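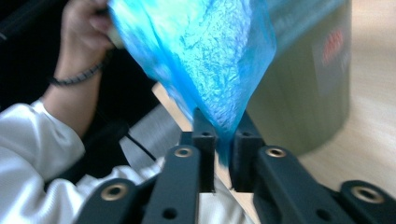 A blue plastic bag, held by its gathered top.

Paying for energy work at home: working order, payback and the household fund

Jikby Home Notes
Posted by Lukian Vakulenko, Jan 22, 2018

Most households that want to cut their heating use begin by asking what to buy. It is more useful to begin with how the work will be paid for, as the money available fixes the order of the jobs. The notes below cover a simple fund, a payback sheet and the points to check before borrowing. They apply to an ordinary house or flat with gas or electric heating.
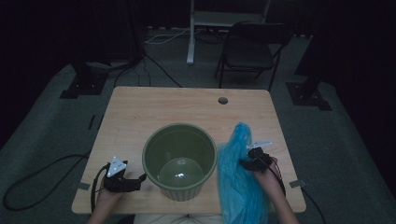

Reading time: 4 minutes

1. Get a baseline

Read the gas and electricity meters on the same date each month and write down the figures, with the units. Bills are a poor substitute, as many of them are estimated. A full year is best. If you only have 11 months of readings, fill the gap with the nearest similar month and mark it as an estimate.

Separate the heating from the rest. In a house with gas heating and hot water, the summer gas readings show what the hot water and cooking take. Multiply the average summer month by twelve and subtract it from the yearly total. What remains is space heating, near enough. Insulation and draught-proofing act only on this part, so savings should be worked out against it and never against the whole bill.

2. Draw up the payback sheet

One line per job. The columns are cost, expected yearly saving, payback in years and expected life of the measure. Payback is the cost divided by the yearly saving. A loft top-up quoted at £700 and expected to save £56 a year pays back in twelve and a half years. Loft insulation will normally last well beyond that, so the line stays on the sheet. A gadget with a payback of nine years and a guarantee of two should come off it.

Use the price you were quoted, including VAT, scaffolding and making good. Do not use the price on a leaflet. Where an installer supplies the saving figure, ask what indoor temperature and how many hours of heating it assumes. A figure worked out for a house heated all day is of little use to a household that is out until the evening.

Savings from separate jobs do not simply add up. If the walls are insulated first, a better boiler has less heat to supply and saves less in cash terms. Redo the sheet after each job.

3. Set up the fund

Open a separate savings account, or keep a separate line in the household accounts. Pay in a fixed sum each month by standing order. When a job is finished, work out what it saves per month and add that amount to the standing order. The household spends the same in total and the fund grows faster after each job.

Lindiwe Mkhize, who keeps the sheets for the Bornenen tenants' group, uses a stricter version in which no job is booked until the fund holds the full price plus a margin for extras. This is slower, but it avoids half-finished work. Her members set the margin at 18 per cent.

Keep boiler servicing and repairs out of the fund. They are running costs, and mixing the two makes the payback column meaningless.

4. Working order

With no unusual defects, the order that suits most fabric is as follows.

Repair leaks, gutters and damp first. Insulation over a damp wall will perform badly and can make the damp worse.

Draught-proof doors, the loft hatch and floor gaps. Leave trickle vents, air bricks and any vent serving a fuel-burning appliance clear.

Lag the hot water cylinder and exposed pipes.

Insulate the loft, then cavity walls if a survey shows they are suitable.

Adjust the heating controls. Lower the boiler flow temperature in small steps, with a few days between them, until the rooms only just reach their setting in cold weather. Where hot water is stored in a cylinder, keep the cylinder thermostat at 60°C or above.

Consider windows, solid walls and a change of heating system last, unless something has failed and has to be replaced.

5. If you borrow

Compare the total amount repayable, and ignore the monthly figure until that has been done. Put the total into the cost column and work out the payback again. If the loan runs for longer than the measure is expected to last, do not take it.

Check whether the agreement is secured on the property, and whether it passes to the next owner on sale. Ask for the early repayment charge in writing. A lower rate offered for energy work may depend on an approved installer or a certificate on completion, so read the conditions before accepting a quote.

Grants should be applied for before work starts. Many schemes will not pay for a job already under way. Enter only the sum you have been promised in writing.

6. Records to keep

Quotes, invoices, guarantees, the completion certificate, and photographs of anything that will be covered up. Write the date of each job beside the meter reading for that month. Colder and milder winters will distort a comparison between single years, so use two heating seasons either side of the job where the readings exist.

Review the sheet each October, before the heating goes on for the season. Prices per unit will have changed and the saving column has to be corrected to match.

Filed under: Household costs, Heating, Insulation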